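Stilness opens home trial of chore robots, with a modest list of tasks

Jinlow – Stilness has begun a trial to establish which everyday chores a humanoid robot can carry out in an ordinary room, and which remain out of reach. The program, named Hustidon, will run over 6 months and covers work common to homes and small shops: stocking shelves, carrying light goods and clearing surfaces.

The company said the trial was designed to answer a plain question often put to it by retailers and aged care providers, namely whether such machines are ready to be bought. Its present answer is that they are not.

"We are asked every week when a robot will put the groceries away," said Charmaine Joubert, Director of Programs at Stilness. "We can now say which parts of that job a machine manages under supervision. Picking up one apple is a fair test. A full week's shopping is a different matter, and we would rather be clear on that point than sell someone a disappointment."
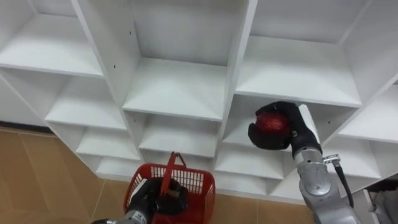 What the trial covers

Hustidon is organised around 158 short tasks, each attempted many times and scored by staff who did not set up the equipment. More than 3,000 attempts are planned before the program closes. A task is recorded as complete only when no person has stepped in to help.

Shelf work was chosen as the opening category. Open compartments are found in homes, pharmacies and corner stores alike, and they require a robot to reach inside a confined space while keeping hold of whatever it is carrying. Using both hands at once – one for the basket, one for the goods – is scored separately from single-handed work.

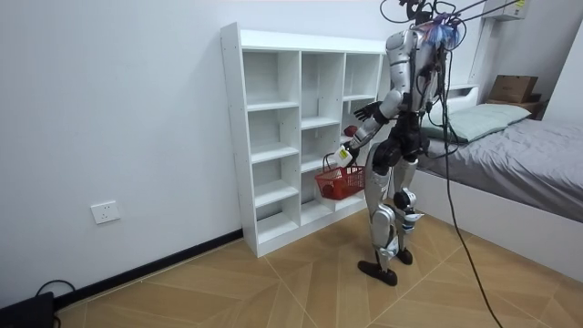
Ridwan Sinaga, who leads testing for the program, said furnished rooms had been preferred to a laboratory bench for most of the sessions. "A bed, a wall and a hard floor change how the robot has to stand and turn," he said. "Speed is still the main weakness. A person would finish most of these jobs well before the machine does, and a shop owner will notice that before anything else."

Folding laundry, washing dishes and handling glass are excluded from the first stage. Stilness will decide whether to add them once shelf work has been reviewed by Hidayat, the consultancy engaged to assess the results independently.

Up to 4 retail sites will be invited to host a second stage, subject to that review. No commercial release date has been set.

Businesses wishing to be considered as host sites may register their interest with the Stilness programs office in Jinlow. Media enquiries should be directed to the same office.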